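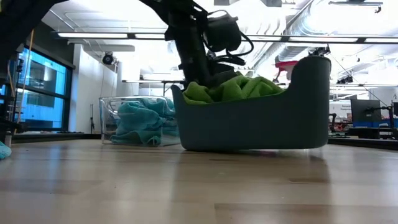
Figure 1. Green towel in a basket, with a clear storage bin alongside.

Projects > Law and Society > Student Reports > Court Reporting

Overview Method Findings Discussion Back to list

How Local Newspapers Report Sentencing for Burglary
Final report, Kaken Project, Fultwood College
Submitted 2023-10-15

1. Purpose

The project examined how weekly newspapers in the Fultwood area report the sentencing of adults convicted of burglary. It asked whether a reader with no legal training could learn from a report what the offender had been convicted of, what sentence was passed, and what reasons the judge gave. The quality of the sentences themselves was outside its scope.

2. Material and method

The sample consisted of 100 reports published in the Fultwood and Indard editions of the same weekly title. Items under four lines were excluded, as were reports of cases in which the defendant was still awaiting trial. Each report was read twice, by different members of the group, and entered on a coding sheet. The sheet recorded the offence, the plea, the length of any prison term, any mention of release on licence, and the position of each of these in the text. Where the two readings disagreed, the report was read again by the whole group and a single entry was agreed.

The sheet was adapted from the Gasser scheme used in earlier coursework. The heading "tone" was removed at the trial stage, as readers could not apply it consistently.

3. Findings

Almost every report gave the length of the sentence, generally in the first paragraph. The plea was given less often and tended to appear near the end. Only 18 reports explained that part of a prison term may be served on licence in the community. In the remainder, a reader would probably assume that the full term was to be spent in custody.

Reasons given by the judge were usually reduced to a single quoted remark. Previous convictions were mentioned freely, but matters that had reduced the sentence, such as an early guilty plea, were frequently left out. The longest report in the sample ran to more than 3000 words and was the only one to set out both sides in full.
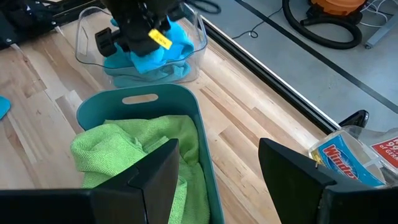 One reader of the draft objected that a weekly paper has very little space, and that a line on licence conditions would be the first thing an editor removed. The group accepts that space is limited. It notes, however, that several of the shortest reports did include such a line.

4. Descriptions of stolen property

A further matter arose during coding. Reports often repeated descriptions of property given by witnesses, and the Fultwood and Indard editions did not always describe the same item in the same words. Colour was the commonest difference. The crumpled cloth on the tabletop in Figure 3 could fairly be called teal by one witness and blue by another, and a newspaper that prints only one of these words gives no sign that there was any doubt. The group recommends that such differences be recorded under a separate heading in any later study. 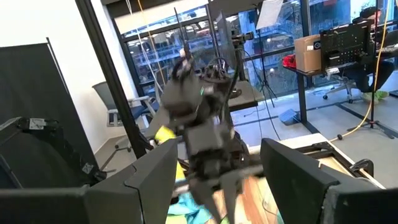

The coding sheet made no provision for corrections, and this was a weakness of the design. At least one report was amended in a later issue, and the group counted only the version first printed. The same difficulty would apply to a description of property: had a paper printed "blue" for a cloth like the teal-blue one on the table here and altered it the following week, the sheet would have kept the earlier word. Corrections should be collected from the outset if the work is continued in November.

5. Limits of the study

The sample was drawn from one title and one type of offence. The results should not be applied to daily newspapers or to broadcast news. No court records were consulted, so the group cannot say whether any individual report was accurate.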